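Budgeting for a second pair of hand-held grippers

Bouchra Tahiri
We have one pair of hand-held grippers for recording table tasks and want a second by May. The Duta quote is 3450 for the pair. Our room is open plan, with desks and people behind the work table. 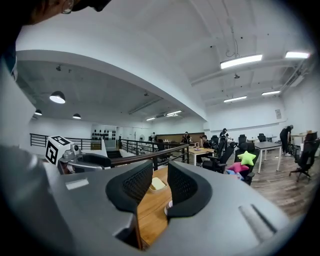

My limit is 90 over that quote, so there isn't much left for extras. Should I buy spare fingers now or wait? Tasks are cups, plates and small bottles.

El Idrissi
Buy spares. We went through 9 fingers in our first year.

Abdelilah Kettani
Check what the quote covers before anything else. Ours from Monow left out the marker cubes and the brackets, and adding them came to 885. Ask for both in writing. If they're included, order the pair and put spare fingers in next year's budget. You don't need a special table or props. Ordinary tableware is fine, and one person can run both grippers sitting down. 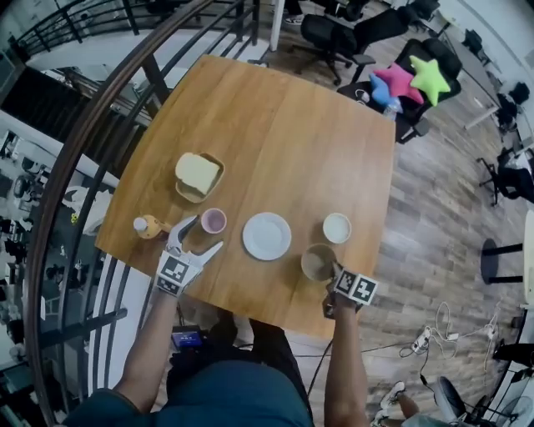

Two-handed table task, right gripper against the beige cup.

Clirno sells the cubes separately if Duta won't add them.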